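Subject: Re: [Pedwood-quilts] Folding and storing the children's spreads
From: Montserrat Ponce
Date: Apr 8, 2023

Gaetano Farina wrote:
> Has anyone on the list got a good way of folding a bedspread so
> that the creases don't end up in the same place every time? Mine
> has been in the cupboard since February and has a line right down
> the middle that won't come out. Also, do you wrap yours in anything?

Dear Gaetano, and everyone,

What a good question, and one I've been meaning to write in about ever since Lai-ching showed us her airing rack at the Ommont meeting. I do all my folding on the bed in the back bedroom, the one with the cream headboard with the spokes, as it's the only flat place in the house big enough. It's a lovely bright room in the mornings and I can have the wireless on – I get quite fond of the job by the end.

The red and white teddy bear spread is on that bed at the moment, and very cheerful it looks too. I've always liked the thin green lines round the squares. For wrapping I keep plain cloths, nothing with a strong dye in it, and I fold those on top of the bed first so they're ready when I want them.
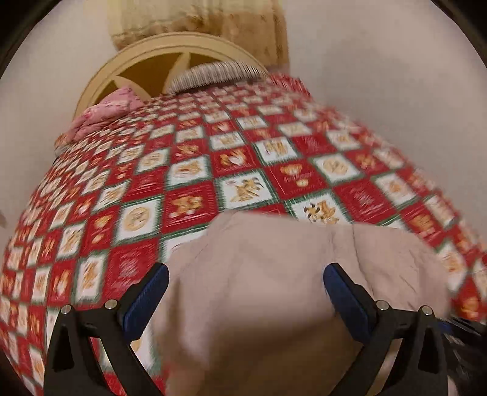
WHAT I DO, FOR WHAT IT'S WORTH

Fold in thirds one year and in quarters the next. I pin a scrap of paper to the wrapping saying which it was, or I'd never remember. Roll up a bit of old sheeting and tuck it inside each fold, so you get a soft bend and no sharp line. Then the plain cloth goes round the outside, and the whole bundle on the top shelf with nothing heavy over it.

As for the crease you've already got, Pin-yu swears by hanging the spread over a banister for 48 hours with a barely damp flannel laid along the line. I've only tried it the once, on a cotton one, and it came up very nicely, but do test a corner if there's any red in yours.

I'll bring a spare cloth or 2 to the next meeting if you'd like them, Gaetano. Do let me know how wide yours is.

With love to all,
Montserrat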